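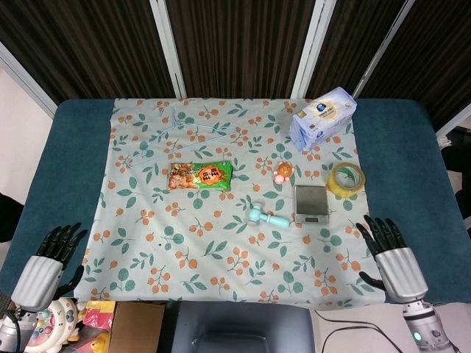

Can a planner that talks about its own steps be trusted to carry them out?

Only as far as its logs go, and in most demos the logs stay in a drawer.

Votport, the planning layer sold by Dasesa, turns a typed request into a list of moves and hands the list to a controller. The company likes to show the list. It reads well. Pick up the tape, clear a path, set it down beside the scale. Wenche Solheim, who runs software there, calls this "a plan you can argue with."

So I argued with it. On a Monday I asked for the logs from 140 runs, and Yetunde Ekpo, an engineer who left the team in July, helped me read them. In 12 of those runs the written plan and the motor commands parted ways by the third step. The text said the grip had been checked. The controller had skipped the check because a timer ran out, and the planner went on writing as if all was well.

Solheim says the newer build waits for the check. Ekpo wants to see it wait when the hanger is the target, a thin blue wire thing lying on a pale blue cloth. Depth readings on thin wire are poor, she says, and a language model will happily fill the gap with a sentence.

Nnamdi Sani, who sells a rival logging tool called Weveck, has his own reasons to agree with her. He would also like Dasesa to publish failures by cause. I asked Solheim whether it would. She said the matter was under review, and sent me another plan to read.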